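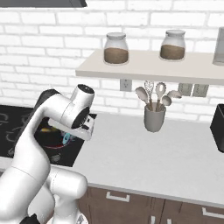
Filed under: Lab notes > Simulation > Planning
Print this entry | E-mail this entry

June, 4 p.m. Ran the Grellel planner on the stove task again, 126 seeds. Policarpio's log claims the grasp scorer is fixed. I doubt it – 70 runs flagged success, but the checker only tests gripper height above the counter. That's not a grasp.

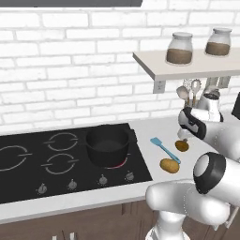
Kitchen sim, both arms, pot on the lit burner.

Replayed 6 of the "good" ones by hand. In 2 the fingers never closed. Not sending numbers to Likville until the checker reads contact forces.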